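Flaschen, Deckel, Eimer: was ihr mich ständig fragt

Seit ich auf Fimeck über meine Leergutecke schreibe, kommen immer wieder dieselben Mails. Ich sammle die Antworten jetzt an einer Stelle und ergänze sie, wenn mir etwas Neues einfällt (oder wenn ihr mir widersprecht, das kommt auch vor).

Warum überhaupt ein eigener Eimer für Plastikflaschen?

Weil ich sie sonst überall stehen lasse! Auf dem Schreibtisch, neben dem Bett, im Auto sowieso. Vorher flog alles in eine große Tüte hinter der Küchentür, und die fiel um, sobald jemand die Tür aufmachte. Ein fester Platz hat das bei mir gelöst, und zwar ziemlich schnell.

Wie groß sollte er sein?

Meiner fasst 14 Liter, und für kleine Flaschen reicht das gut. Wer viel aus großen Flaschen trinkt, braucht mehr Höhe, sonst kippt das ganze Ding irgendwann nach vorn. Ich hatte mal ein viel größeres Modell von Dasteo und habe es wieder abgegeben, weil ich es einfach nie geleert habe. Drei Wochen alte Saftreste, nein danke.

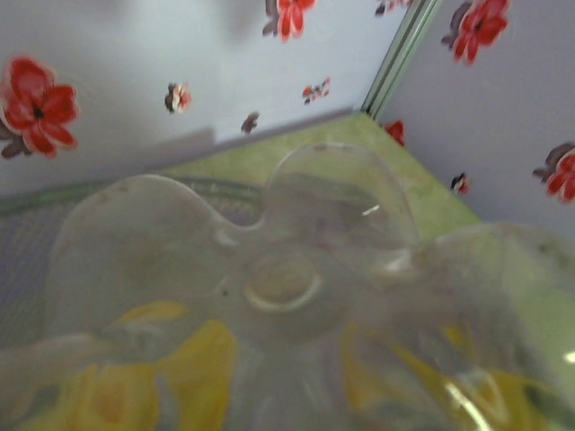 Beim kleineren muss ich öfter laufen, aber dafür riecht nichts, und ich sehe den Boden der Abstellkammer wieder. Wenn ihr zu mehreren wohnt, stellt lieber zwei kleine auf als einen riesigen.

Metallgitter oder Kunststoff?

Beides hat was. Gitter sieht hübscher aus, finde ich, und es kommt Luft dran. Dafür läuft jeder Tropfen Cola, der noch in der Flasche war, direkt auf den Boden. Kunststoff lässt sich unter der Dusche abspülen und gut ist. In ein Gitter gehört bei mir deshalb immer ein Beutel, den man oben über den Rand schlägt. Die billigen von der Rolle (100 Stück, halten ewig) tun es völlig.

Muss ich die Flaschen vorher ausspülen?

Wasserflaschen: nein. Alles mit Zucker oder Milch: kurz, ja. Ein Schluck kaltes Wasser rein, schütteln, weg damit. Im Sommer merkt ihr den Unterschied am zweiten Tag — die Fruchtfliegen übrigens auch. 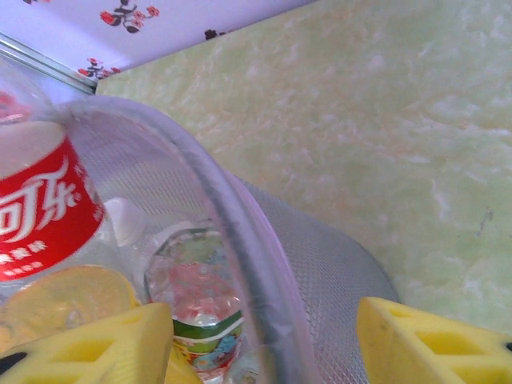 Was ich dagegen nie mache: mit Spülmittel und Bürste anrücken. So sauber muss eine leere Flasche wirklich nicht sein, und das warme Wasser kann ich besser für die Pfannen brauchen.

Deckel drauf oder ab?

Drauf! Lose Deckel rollen unter den Schrank oder sammeln sich unten im Beutel, wo man sie dann einzeln herausfischt. Bei uns in Falau gab es eine Zeit lang eine Deckelsammlung im Gemeindehaus, da habe ich sie natürlich abgeschraubt. Fast 300 Einwohner und gefühlt eine Million Deckel. Seit die Sammlung eingeschlafen ist, bleiben sie bei mir auf der Flasche.

Darf ich Pfandflaschen zerdrücken?

Bitte nicht. Der Automat will das Etikett lesen können und die Form erkennen. Flaschen ohne Pfand, etwa aus dem Urlaub oder aus dem Importregal, drücke ich flach und werfe sie zu den Verpackungen. Schaut aufs Etikett, bevor ihr zudrückt.

Wie bekomme ich mehr hinein, ohne zu quetschen? 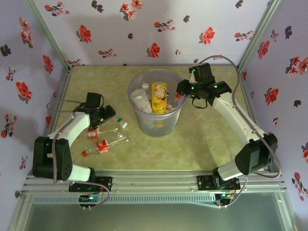 Einräumen statt reinwerfen, das ist mein ganzer Trick. Lege ich die Flaschen quer, verkeilen sie sich sofort, und obendrauf hält nichts mehr. Stehend geht viel mehr rein. Die gelbe Getränkeflasche mit der Comicfigur auf dem Etikett steht schön aufrecht, die weiße daneben lehnt schräg und nimmt gleich doppelt so viel Platz weg. Bei einem durchsichtigen Eimer fällt so etwas wenigstens auf, bevor man sich wundert, warum schon wieder Schluss ist. Und was noch daneben auf dem Tisch liegt, kommt bei mir zum Schluss in die Lücken, die kleinen Flaschen zuletzt.

Wie oft leerst du?

Alle 2 Wochen geht es zum Automaten, meistens gegen 19 Uhr, da ist die Schlange kürzer. Den Eimer wische ich dann feucht aus und lasse ihn kopfüber trocknen.

Und was ist mit dem Urquijo-Eimer, den du mal erwähnt hast?

Der steht inzwischen im Bad und macht sich dort sehr gut. Für Flaschen war mir die Öffnung zu eng.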